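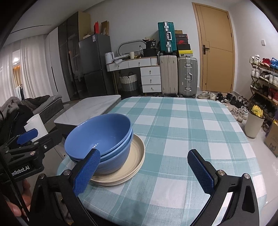
**Slide 1: Scope**

Charging decisions after incidents at public marches. I cover procedure only. No view on any single case — please hold those for the break.

**Slide 2: The two tests**

- Evidence first: is a conviction more likely than not?
- Public interest second, and only if the first is met.
- A witness being certain does not settle either test. Say this slowly.

**Slide 3: Claims of self-defence**

- The driver or marcher must have held the belief at the time. It may be mistaken.
- Force is then judged against the facts as that person believed them.
- The burden is on the prosecution to disprove it, to the criminal standard.

**Slide 4: The Kandasamy review**

Venkatesh Menon's team read 3961 incident files. 3829 were complete enough to code. Of those, 258 involved a vehicle, and 32 of the 258 turned on a claim of fear.

Pause here. Someone will ask about the missing files: most had no recorded reason for the decision. They were left out of all later tables.

**Slide 5: Explaining a decision not to charge**

- Write to the injured person before any press notice goes out.
- Name the test that was not met.
- Give the deadline for asking for a review — Prunari's letter had it on page two, move it up.

**Slide 6: Questions**

Handout has the coding sheet. The August update adds cyclists as a separate group. Skip this slide if past 3.40 pm.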